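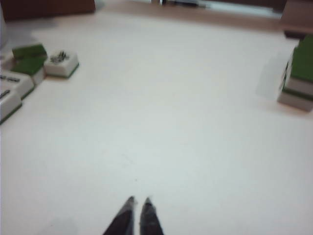
Cutting the standby load

October 23, 2022

The electricity bill for the twelve months through September came to 1,672 kWh above what I had estimated when we moved in. My estimate was built from nameplate ratings and guesses about hours of use, so an error was expected. The size of it was not. I spent a few evenings with a plug-in meter finding out where the difference went.

The meter is a Nollby, the cheap one with the two-line display. It resolves to 0.1 W and reads a little high below 2 W when compared against a known resistive load, so I treated anything under 1 W as zero. Each device got a full day on the meter. Spot readings are close to useless for anything with a compressor, a charging circuit or a sleep mode that wakes up on its own schedule.

The largest item was the dehumidifier in the basement. I had it down as a seasonal load. The humidistat was set low enough that the thing ran most of the year, and the fan kept running between compressor cycles because of a mode switch on the back panel that I had never looked at. Changing the switch and raising the set point five percent took care of a good part of the total. The relative humidity down there has gone up slightly and the walls look the same as before.

Second was the old Lumar receiver in the living room. It draws 24 W when it is "off." The front panel light goes out and the transformer stays energized, along with some part of the output stage, judging by how warm the lid gets. The manual calls this quick start and says it can be disabled from the setup menu. The setup menu in my firmware version does not have that entry. I put the receiver on a switched strip and now it takes eight seconds to come up, and it forgets the bass setting if it has been off for more than a week. I can live with both.

The rest is small. The network closet pulls 30 W around the clock, and I decided to leave it alone. Most of that is the switch, which has sixteen ports and uses five. A smaller one would save perhaps 8 W and take years to pay for itself. The garage door opener was 5 W, the doorbell transformer 2 W, the printer under the threshold. The microwave clock, which everyone online seems to blame, also came in under the threshold.

I should mention the water heater, because I got this wrong for a while. It is hardwired, so the Nollby can't touch it. I used a clamp meter on one leg at the panel and logged current every minute with the house empty over a long weekend. Standing loss was higher than the label says, but the label assumes a warmer room than mine. An insulating blanket went on last week. I have no number for it yet — the tank needs to be compared at the same inlet temperature, and the incoming water gets colder from now until spring.

Notes for anyone doing the same:

Log at least one full cycle of whatever the device does. For a refrigerator that includes defrost.

Write down the room temperature with each reading. I didn't for the first six devices and had to redo them.

Switched strips have their own draw. My Brosero strip with the lit rocker uses a bit under half a watt, below what I trust the meter to show, so that figure comes from the spec sheet.

Check the meter against something boring first. A 40 W incandescent bulb is fine if you still have one.

I will read the house meter at the end of November and compare it with the same period last year, corrected for degree days. The heating is gas, so the correction should be small, apart from the blower motor — that one is next on the list once I work out how to get the clamp around the right conductor.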